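The Firnach went up on Gilberto Pacheco's roof in August, and by dinner it had reported 75 inches of rain.

"Since when?" asked Meenakshi Amin, who had paid for half of it.

"Since lunch."

She looked out at the lawn, which was the color of toast.

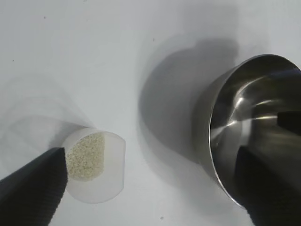
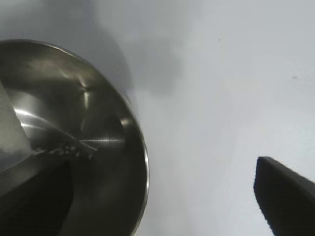
Gilberto called the help line. A patient man at Vastudard asked whether the gauge was level. Gilberto said the roof wasn't level, so why should the gauge be? There was typing.

He climbed up with a wrench and some 200 zip ties. The display thought it over and announced a wind speed of 2000, no units given.

"Take cover," said Meenakshi, turning a page.

Next door, Yee-man Lam hung out her sheets. She got her forecasts from her knee, which had never needed batteries, and the knee said dry until the weekend. Gilberto wrote this down in the log under Other Stations.

At nine that night the display beeped and said it was 68 degrees and clear. He went out in his socks to check. It was 68 degrees and clear, and he stood there a good while, feeling he'd had something to do with it.

Then the sprinklers came on.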